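Keeping cables, chargers and small boxes in order on a wooden table

In our home there is one wooden table which must do everything. We eat breakfast on it, I write on it, and in the evening the telephones are charged on it. For a long time it was also the place where all the cables were lying. I have tried many ways to keep it tidy, and I write down the ones which stayed with us. Maybe some will be useful for your table also.

Start with everything in one place

Choose a time when you do not need the table for one or two hours. Bring every cable you own, also those from the drawer in the bedroom and from the car. Bring the boxes too. It will look terrible, and this is normal. If you sort one drawer today and another one in March, you will keep the same cable three times and not know it.

Before you begin, wipe the table with a soft cloth, a little damp, and then with a dry one. Sand and crumbs under a plastic plug will scratch the finish when you pull the plug to you.

Now make three groups: cables you use each week, cables you use sometimes, and cables for which you can not say what they are for. Put the last group in a paper bag and write the date on it. Mine says 1/14/22, and I have opened it only once, for an old camera cable that my aunt in Linell needed. 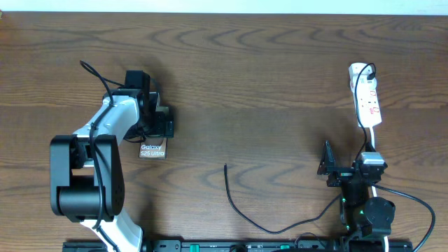
Boxes from telephones are a question in every family. My husband would keep all of them, I would keep none, so we agreed to keep a box as long as the guarantee runs. After this it may stay only if it has a job. A telephone box is strong, it closes well, and it is flat enough for a shallow drawer. A small brown one like the Galaxy S25 Ultra box on the table is a good shape for adapters, SIM pins and the little papers with serial numbers. Write on the short side what is inside, because in a drawer you see mostly the short side. Do not press a thick cable into such a box. The lid will lift and the corners will open after some weeks.

How to roll a thin cable

Many people wind the cable around the hand, from the elbow to the thumb. With a thick garden cable it is possible, but a thin one gets a twist in each turn, and later it will not lie flat. Do it so:

1. Lay the cable on the table in one loose curve and let it rest. If it wants to curl up at the end, turn the plug between the fingers until it lies quiet.

2. Make the first loop as wide as a tea saucer. Make the second loop in the other direction, so the cable passes under itself. It feels strange for the first 4 or 5 cables and then the hand knows it.

3. Close it with a piece of soft tape or a strip of cloth. I don't use rubber bands. They become sticky in summer and leave a mark on white cables.

4. Never bend the cable close to the plug. Leave there a small straight piece, as long as your finger.

A cable with a broken cover goes out of the house, also if it still works.

Paper rolls from the kitchen are good for the middle group. You push one rolled cable into each paper roll and stand them in a shoe box. I had 9 in one box before I understood that I need only half of them.

What to do with the power strip

The power strip is the most difficult thing, as it is long and hard and you can not fold it. If it is always on the table, it takes the place of two plates. If it is on the floor, it collects dust and somebody kicks it. We tried it behind the sofa, on the window board, and in a basket (please don't do the basket, a strip in use must have air around it).

Now ours has its place along the back of the table, near the wall, and it comes forward only when we need it. A white strip shows dirt quickly, so I pull the plug out of the wall and clean it with a dry brush, an old toothbrush is enough. No water and no spray. Look at the sockets too. If one has a brown color or smells burned, the strip is finished, and it does not help to use only the other sockets.

Things which make heat, like a kettle or a heater, we plug directly in the wall. One strip should also not be plugged into another strip, even when the cable is too short by only a hand.

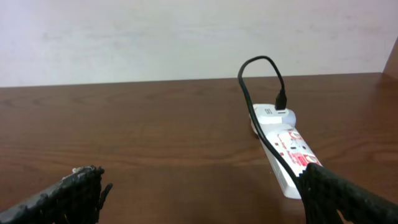
Protecting the wood

Plastic feet and wood finish are not good friends. On my mother's table in Drulbridge there were some 80 small marks, all from one lamp which was pushed to and fro each evening. Under anything that stays in the same place I put a piece of felt. You can buy the felt with glue on it, or cut an old hat.

Lift things, don't push them. Along the grain a fine scratch is hard to find, but one that goes across it you will see every morning.

For the shine I use a little furniture wax two times in the year, very thin, and I rub with a wool sock. Take the cables away first. Wax on a plug is difficult to clean, and wax on the contacts is worse.

The small rules that we keep

The table is empty of cables before supper. Who charges something, also puts the cable back.

There is one hook for the weekly cables, on the inside of the cabinet door. It was the cheapest hook in the shop at Kastau and it holds very well.

When a new cable comes in the house, I try it the same day, and I put a bit of colored thread on it. Blue is for me, green for my husband, and yellow is for the guest cable, which must never travel.

Labels should be short. "Radio" is enough. I began once with long labels, with the year and the shop, and I stopped after the second one.

Contact: write to Sitompul Home Notes, Drulbridge | © Sitompul Home Notes | Back to top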